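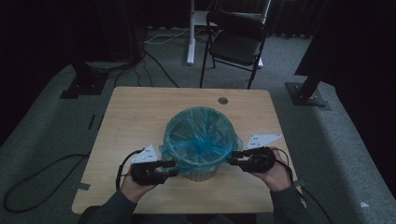
PRESS RELEASE

Tue 25 March

Torkach opens registration for Plondivo, a weekly dinner box for working parents

Torkach, the family meal kitchen in Menon, opens registration today for Plondivo, a new service for parents who come home from work late and still must put a dinner on the table. The first boxes will be delivered in August.

One Plondivo box contains dinners for seven evenings. The vegetables are already washed and cut, the sauces are cooked, and every meal can be finished in one pan or in the oven. A card in the box tells which meals should be eaten first and which can wait until the end of the week. Families who had a bad day may also heat everything in the microwave, and the card gives the times for this too.

The idea came from a survey which Torkach made last winter among its customers. It received answers from 1745 parents. Many of them wrote that the cooking itself is not the hardest part for them. Harder is to decide, every day at five o'clock, what the cooking will be. Several parents also asked for food which can be served to a baby and to an adult from the same pot. For this reason the Plondivo meals are made without added salt, and a small bag of seasoning is packed separately for the grown-ups.

During the trial, about 200 households in Menon and in the neighbouring town of Ronell received the box. After their comments the portions of soup were made larger, and the lentil bake was taken out of the menu. The fish pie stays, although the opinions on it were divided.

Parents can choose between a box for two, three or five persons. A vegetarian box is offered in all sizes. Orders can be changed or stopped until Thursday noon for the week after, and there is no minimum period. Allergy information is printed on each meal and can be read on the website before ordering.

In the first months Torkach will be able to prepare boxes for 2000 families. Registration is free and does not oblige anybody to order. Places will be given in the order in which the registrations arrive, and employers who wish to offer the box to their staff may register as a group. Group boxes can be delivered to the workplace, if there is a fridge big enough to keep them until the end of the day.

Delivery is limited to Menon and Ronell for the present.

Contact for the press: Torkach, Press Office, Menon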